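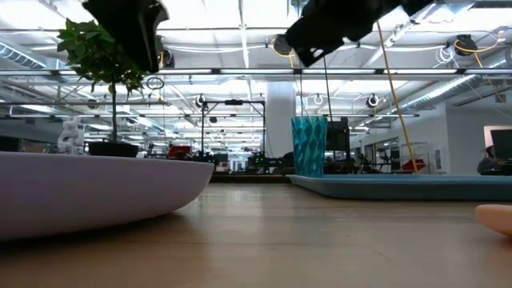

Setting up your Grolside self-watering planter

3. Fill the tank through the side spout until the float touches the line. Rainwater is great if you have it!

Note: A new plant drinks a lot in its first week – check the float every morning.

4. Press the wick down into the soil with your thumb. Leave the top inch showing.

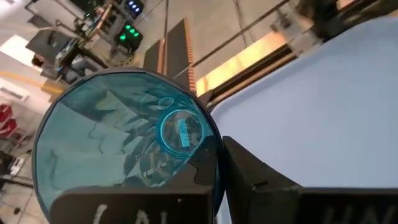
5. Feed from May on, one capful per fill.

Caution: Never use wick 719 in a model 704 tank. It swells and sticks.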